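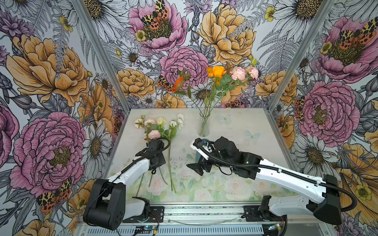 Forums > Tabletop Arms > Practice and Standards > House rules for two-arm cells, flower task, draft 3

stemcell_ruan
Draft 3 of the house rules is up, and I'm so happy with how this is coming along! Thank you to everyone who tore draft 2 apart. I've merged most of it. For newcomers, these rules are for small two-arm cells where the arms pick cut-style stems off the table and put them in a tall vase. A lot of it should carry over to other tasks, but please argue from the flower task first so we're all talking about the same thing.

1. Power and reach. One person at the cell is the operator and says so out loud. Hands stay 300 mm back from the table edge whenever the arms are energized. Stop button within reach of the operator's free hand, never behind the arms.

2. Before a session. Check the base clamps by hand. Move each arm through its full travel slowly and watch the cables the whole way, especially the loop at the wrist. Run each gripper open and closed on nothing.

3. Reset. Vase goes back to its station. Loose stems go down as a bundle on one side, blooms toward the back. Don't fan them out neatly! We want the overlap.

4. Trial length. A trial ends at 90 seconds whether or not the stem is in.

5. Blocks. 25 trials, then stop, arms parked, everyone stretches.

6. Labeling. Success means the stem is in the vase, released, and the vase is upright. Anything else gets a fail and a short note in plain words.

7. Surface. Wipe down at the start of each block.

Seven rules, one page, prints fine. What's wrong with it?

— Ruan Hendricks, Atcombe

petal_to_metal
YES to the "don't fan them out" rule. We had a summer student who laid every stem parallel with a little gap between, it was gorgeous, and the policy we trained on it fell apart the first time two stems crossed. Please keep that one in bold if you can.

Small one: rule 6 should say what happens when the right stem goes in and drags a second one along with it. Comes up constantly with fabric leaves, they hook each other.

stemcell_ruan
Ooh, good. I'd call it a success with a note, as long as the one you were asked for is in and released. Would anybody call that a fail?

khoa_h
I would, sorry :)

If the instruction was one stem, two stems is a different result. You can always relabel a fail with a note as a pass later on, but a pass that hides a second stem is really hard to dig back out. We went through 2112 trials at Tradari to do exactly that and I would not wish it on anyone. Three of us with coffee, stepping through the wrist views, arguing over whether a leaf was attached to the thing it was touching.

So my vote is three labels. Pass, fail, pass-with-extra. Costs one more key on the keyboard.

Khoa Huỳnh

petal_to_metal
Three labels works for me. I withdraw my silence on the subject.

grumpy_gantry
I'm going to be the crank about rule 7. Wiping down every block is a mistake for this kind of work, or at least it shouldn't be a rule for everybody.

Fake flowers shed. Stems drop bits of wire coating, the leaves drop bits of leaf, and table prints pick up smudges. If you train on a spotless table you get something that has never met a speck, and then someone runs it in the afternoon and it goes for a crumb. I've watched one try to pick up a crumb! It was very careful about it.

khoa_h
That's an argument for variety, though. "Don't clean" gives you a table that only ever gets dirtier, so your early trials and your late trials differ in a way you didn't choose. Wipe at the start of some blocks, don't at the start of others, write down which.

grumpy_gantry
OK, I can live with "write down which." My real complaint is with people who treat a clean table as a safety item and a data item in the same sentence. Grit under a base plate or in a finger joint is maintenance. Grit in view of the camera is your dataset. Separate rules please.

stemcell_ruan
This is exactly the kind of thing I was hoping for. Splitting it. New wording for the next draft:

7a. Fingers, joints and rails: brush clean before every session, no exceptions.
7b. Table surface: clean or leave as found, your choice per block, and log the choice before the first trial of the block.

And since we're on what the wrist cameras get to see, I want to put in a word for busy surfaces. Half of the cells I visit have a plain gray mat and a plain gray wall, and everyone's very proud of the lighting.
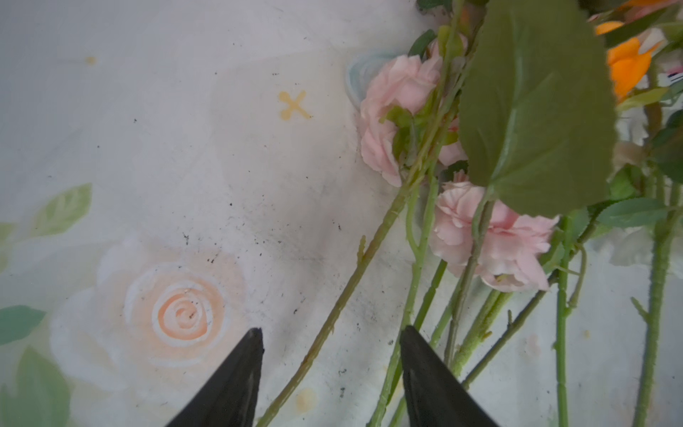

Give me printed roses on the table and real-shaped ones on top of them any day. A policy that can tell a printed petal from a petal it can close on has learned something useful, and your labelers will learn it too (I've had a grown adult with a doctorate mark a grasp on a decoration, and no, I won't say who). So I'd like a rule 8: change the printed background on a schedule, keep at least one background that resembles the objects, and write its name in the block log.

rook_and_pawl
New poster, hi! We run one cell at Cinska, mostly folding and sorting, and I want to start on flowers so this is gold. I'm nervous about rule 8. If you start a beginner cell on floral walls with a floral table and floral props, how does your operator do on remote? Ours works from the camera views only, and I can see her squinting already.

khoa_h
She'll be slower for the first few blocks and then she won't. What helped us was letting the operator stand up and look over the wall at the table once before each block, so she has the layout in her head. Never during a trial, though. If she gets information the cameras don't have, the arms end up doing things the recorded views can't explain.

grumpy_gantry
Mild disagreement. Start beginners on plain, for a block or two, with the trials tagged as practice and kept out of the training set. People pick up bad habits when they can't see. They hover, they poke, they shove the bundle around to find the edge of a stem. Then the arms learn hovering.

petal_to_metal
+1 to gantry here, and I never +1 gantry. Practice blocks should be in the rules anyway. Everyone has them, and half of us quietly leave them in.

stemcell_ruan
Guilty, in draft 1 days. Practice blocks go in as rule 9, tagged and excluded. Rook, welcome! Please come back and tell us how rule 8 feels after a few sessions, a fresh cell is the best test we could ask for.

night_shift_nazarenko
Reading this on a break, I'm with the Nazarenko integration group, so we see the safety side more than the learning side.

Your 300 mm in rule 1 is a decent habit but please don't let anybody think it's a safety distance. A proper one comes out of arm speed, reach and how fast the thing stops, for your own arms, worked out under whatever standard your site follows. Two cells with the same arms can need different numbers if one of them has the speed limits raised. I'd write it as "300 mm or your assessed distance, whichever is larger." Then nobody uses the page as an excuse to skip the assessment.

Also, reset is where people get bumped. Everyone's careful during the trial. Then the trial ends, somebody leans in to lay the stems back down, and the arms are still live because parking takes time and there's a block to finish. Rule 3 needs a line that says arms parked and motion disabled before hands go in.

stemcell_ruan
I can't believe I left that out of rule 3. It's on the wall at our place in marker and I still didn't type it. Adding it first thing, and your wording on rule 1 goes in as is.

rook_and_pawl
Does disabling motion every reset kill your pace? We'd be doing it all day.

khoa_h
A bit. We put it on a foot pedal, one press to park and disable, and a separate deliberate button to enable again on the operator's side. The person doing the reset says "clear" and shows both hands. Sounds like theater and takes no time once you're used to it.

petal_to_metal
The "clear" thing is great. We stole it from Khoa and now I say it in my own kitchen.

grumpy_gantry
One last gripe and then I'll go be pleasant somewhere. Rule 4. A hard stop at 90 seconds means some trials end with a gripper halfway up holding a stem. What happens to that stem? If the arm just opens, it drops, rolls, and may take the vase with it. Say what the operator does.

stemcell_ruan
Lower it to the table, open, back away, park. The recording stops at the limit and the lowering happens after it. Would you sign off on that?

grumpy_gantry
Yes. With the vase held? Glass and a long stem make me twitchy.

night_shift_nazarenko
Please don't have anyone hold the vase with the arms live. Weight the bottom or fix it at its station. If your vase moves around as part of the task, use one that won't shatter.

khoa_h
We fix ours with a dab of museum putty. It comes off when you want to shift the station and it hasn't let go on us yet. Write down when it's puttied, though, a vase that can't tip makes "upright" a very easy box to tick.

stemcell_ruan
Oh that's a lovely catch. Logged as a block setting, next to surface and background.

Draft 4 will have the split rule 7, the three labels, practice blocks, the end-of-trial steps, the reset line and the new distance wording. I'll try to keep it to one page, but it may have to be both sides. If anyone wants to translate it, shout, a couple of people asked in June and I lost track of who.

rook_and_pawl
I'll print draft 4 the minute it's up. Is the block log template shared anywhere, or does each cell make its own?

petal_to_metal
Ours is a spreadsheet with far too many columns, I'll clean it up and post it in Downloads tonight.

Contact the moderators | Forum rules | © Tabletop Arms Forum | Back to top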